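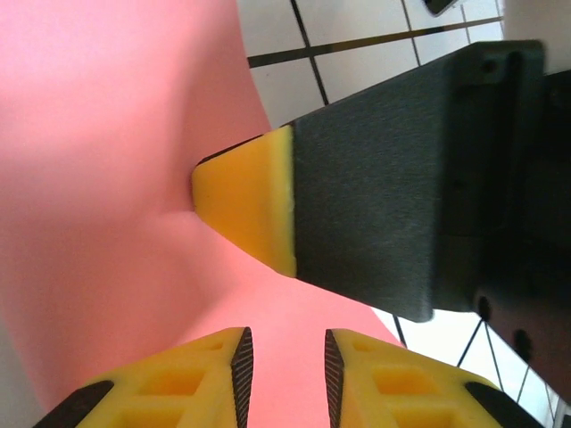
Yellow fingertips and a good deal of soft pink. Folding is still hard.

Every September my inbox fills up with the same promise, that the laundry is about to be somebody else's problem. This year it came from Holent, a small outfit that wants its two-armed setup, Hornero, folding in homes and in the back rooms of shops. I remain unconvinced.

Take a mug. It has the same shape before you touch it and after. Anything soft has a new shape every time you poke it, and the machine has to work out where the edge went before it can do the next thing. My kids could manage a passable towel at six, mostly by feel, and feel is the part these grippers are worst at.

Holent's own numbers don't help much. Fabian Hofstetter told me Hornero got through 100 folds in a day of trials and needed a human hand on 30 of them. I asked what counted as a fold. One crease, he said - not a finished shirt.
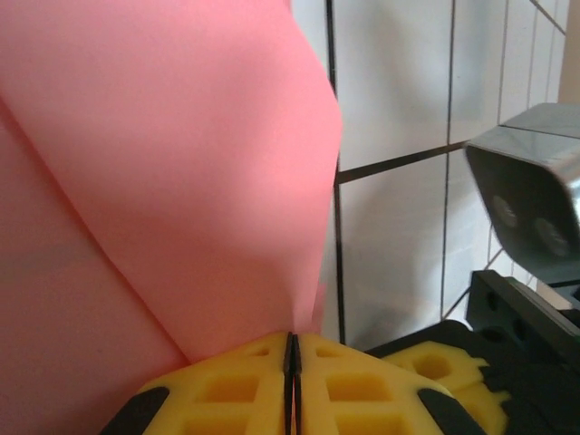

Saron Tamiru wrote in after last month's issue to say I'm grading too hard. Her shop pays people to fold stock until closing, and she would happily take a slow machine that runs overnight and gets most of the pile done, even if someone has to fix the rest at opening time.

Fair enough, and a shop is an easier case than my house. The stock is clean, it's all one kind of thing, and there's no dog asleep on it. But I'd want to know who fixes the rest, and how long that takes, before I signed anything. Holent says it will have figures on whole garments by winter. I'll print them when they come.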